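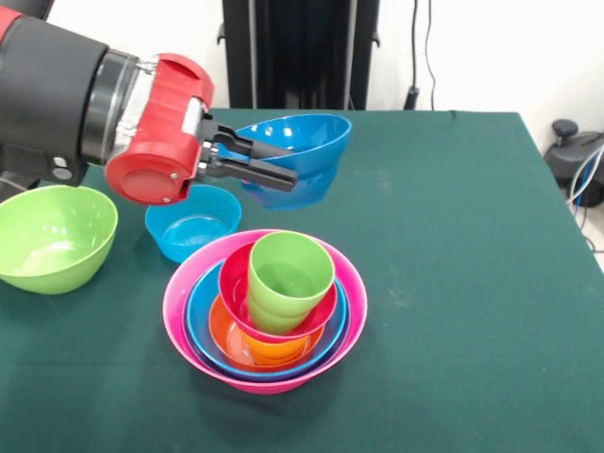

Minutes of the Program Meeting, Granness Chamber Music Society

Date: 2020-12-24
Held by video call, start 10:00
Chair: Joscha Ehlers
Present: the chair, the program group, the ticket desk, one guest from the Dekeo Quartet (items 2 and 3 only)

1. Minutes of the last meeting

The minutes were accepted with one correction. The second rehearsal in the Druvutum hall was paid by the quartet and not by the society. The ticket desk will change this in the file.

2. Spring concert

The concert stays planned for March in the Druvutum hall. The quartet confirmed that all four players are free. The program is one Haydn quartet, the Ravel quartet, and between them five songs with a reader. The reader is not yet fixed. Two actors were asked and one has answered that she is interested but wants to see the texts first. The guest will send the texts to her before New Year.

There was a longer discussion if the songs should be sung in English or in the original language. Joscha Ehlers prefers the original, with the English words printed in the program sheet. The ticket desk said that last time many people complained the print was too small. Decided: original language, larger print, no advertising on the inside pages.

3. Seats and tickets

Under the present rules the hall may sell only 100 seats. The price is 35 for all places, without numbers. Members can order one week before the public sale. If the rules become more strict, the concert will be played without audience and sent as a stream, and the tickets will be paid back in full. The quartet agrees with this, but asks to know it two weeks before.

4. Piano

The tuner has looked at the Vogler piano and recommends to replace the hammers in the upper part. His offer is 1,087 including travel. The group found this fair. It was asked if the work can be done before the spring concert, as the songs need the piano. Joscha Ehlers will call him after the holidays. Approved with one vote against.

5. Recordings

The autumn recording is edited, except the encore, where a door is heard very loud. Decided to leave the encore out. The recording will be free for members and will stay on the website until summer.

6. Other

The poster draft was shown. The date must be bigger and the name of the hall is spelled wrong. New draft by the middle of January.

Next meeting: to be fixed by e-mail.
End of the meeting 11:25.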